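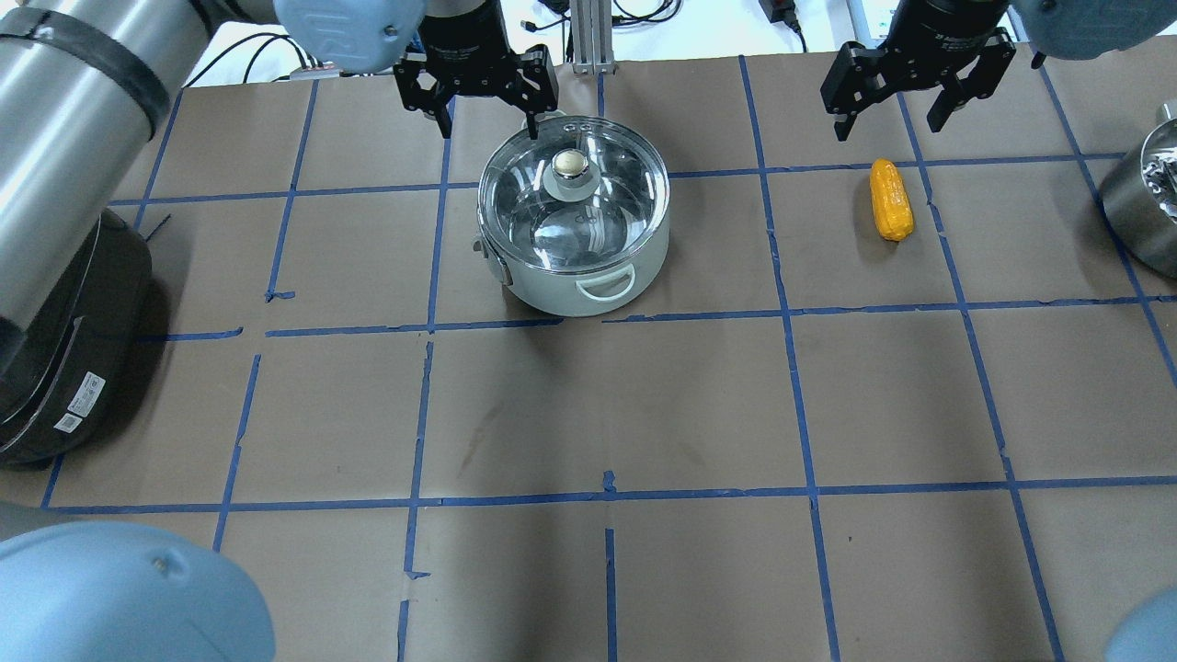 We covered the table in brown paper and marked it into squares with blue painter's tape. Each item got a square so we could write down where it started. 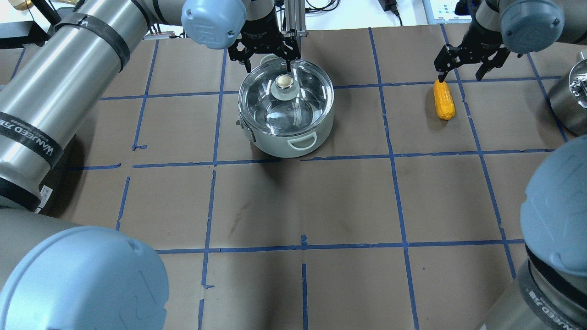 Fig. 2. Pot with its glass lid, corn on the right.

The tape lines came out uneven. We would use a ruler next time. The corn is a toy, so its weight tells us little about real food.

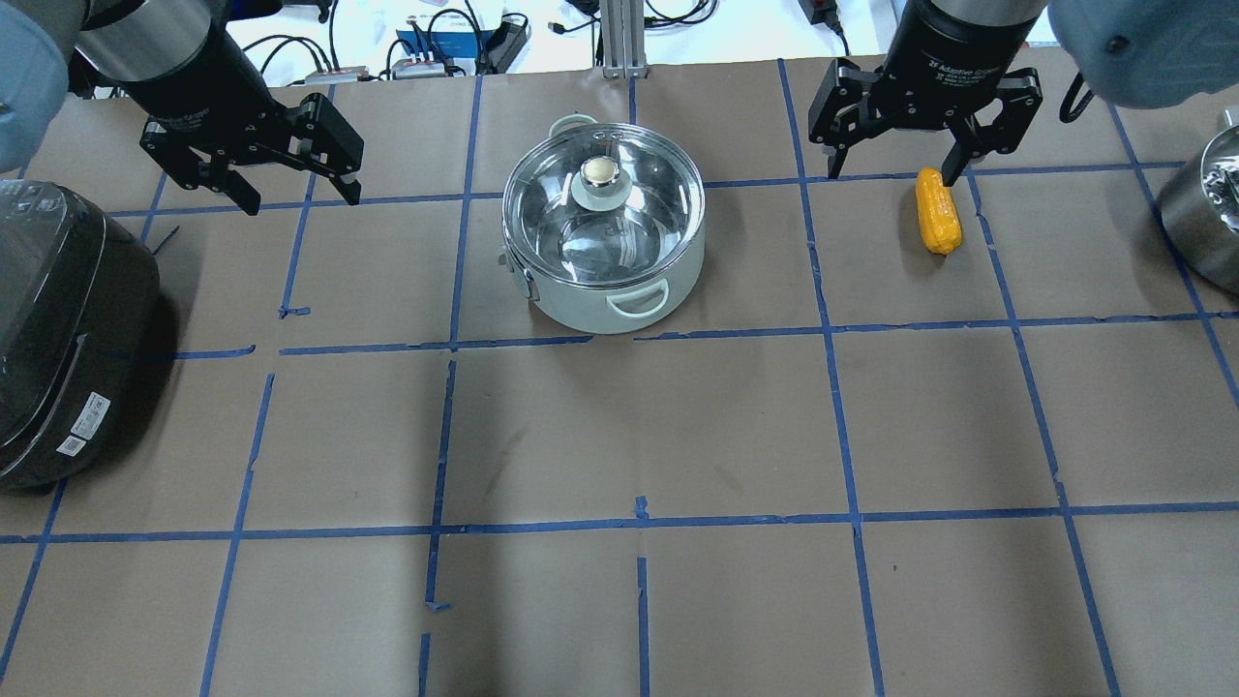 Dede Gbeho asked whether smaller squares would have given better notes. We did not test that.

Contact: Kekeli Abubakari, Room 61 | Back to top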